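Reviews > Lab and workshop equipment

Ardeleanu hand-held gripper kit: is it worth buying before you have an arm?

By Nele Mühlbauer
14 comments | Share | Save

We record tabletop demonstrations for a small manipulation group, and when the budget for the year came up we had money for either one used robot arm or several hand-held grippers. We bought the grippers. This review covers the Ardeleanu two-finger kit after a spring of use, with most of the attention on what it cost us to own, which the product page does not help with much.

What you get

The kit is a hand-held body with a trigger, two black fingers, a camera mount, a short cable, a bag of screws and a printed setup sheet. The camera is not included. Neither is a memory card, a charger or any kind of case. We bought foam-lined boxes from a hardware store and they do the job.

We paid $1,146 per kit, before shipping and tax. We ordered three. The seller lists a discount from eight units up, and I asked whether it could be applied to a smaller order from a university. It could not. If another group near you is buying, order together.

Assembly

The first kit took most of an afternoon. The setup sheet shows the trigger linkage from one side only, and I put the return spring on backward. The second and third went quickly. You need a 2 mm hex key and a small Phillips screwdriver, neither supplied. Check the finger screws after the first day of use. Two of ours had backed out slightly, and a drop of removable threadlocker fixed it.

In use

The trigger is smooth and the fingers close evenly. The body is heavier at the front than I would like, and after an hour of continuous recording my wrist knows it. People with smaller hands had to shift their grip to reach the trigger fully. There is no size adjustment.

The fingers open wide enough for anything we put on the table, which is mostly stationery and small household items. Flat things are hard. A ruler or a single sheet of paper usually has to be dragged to the edge first. Round things are fine once the operator has learned to slow down before closing.

Cleaning is simple. Wipe the fingers with a damp cloth. Avoid alcohol on the pads, as ours went slightly cloudy where I used it.

What it costs after you buy it

This is the part I would read first if I were planning a purchase. Our list for each kit, besides the kit:

- Camera. We already owned ours. If you don't, put it in the same order, and check the mount drawing against the exact model.
- Memory cards. Buy two per camera and label them.
- Spare finger pads. They wear at the tips. We are on our second set.
- A white table. We use a plain one from Cludorthorpe, the office furniture outlet, and it was the cheapest thing on the order.
- Objects. Glue sticks, pencils, tape, cups, plastic containers. Small money, but somebody has to buy them and replace them.
- Labor. By far the largest line.

On labor: our plan called for 3000 recordings by the end of May. I budgeted operator time from the length of a recording alone and forgot the resets between them, when objects get moved into new positions. Resetting takes roughly as long as recording. We had to go back and ask for more hours, and that was an awkward meeting. Plan for both from the beginning.

Compared with the alternatives

I borrowed a Naltell gripper for a week. It is lighter and nicer to hold, and the trigger has a proper adjustment. It also costs a good deal more, and the fingers are a molded part that has to come from Naltell. On the Ardeleanu you can print replacement fingers yourself from the files they provide, and we have done so.

The Meltier kit is the cheap one. The sample I tried had noticeable play in the finger joints. It would do for a class project, and I would not build a dataset on it.

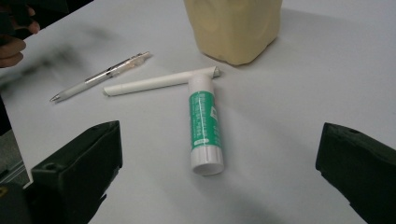
Desk-items set: glue stick, rolled paper tube and mechanical pencil on the white table.

Who should buy it

Buy it if you have people available to operate it and an arm is a year or more away. Two kits are a sensible start for a small group, with a third as a spare once you are recording daily. If your tasks need both hands, price everything above twice.

I would skip it if you can only fund the hardware. A kit without paid operator hours will sit in its box.

Good: even finger motion, printable fingers, quick replies to email.
Bad: front-heavy, poor setup sheet, no case, loose screws out of the box.

Rating: 4 out of 5

Get our equipment reviews by email once a month. Enter your address to subscribe. You can unsubscribe at any time.

Contact | Privacy | Back to top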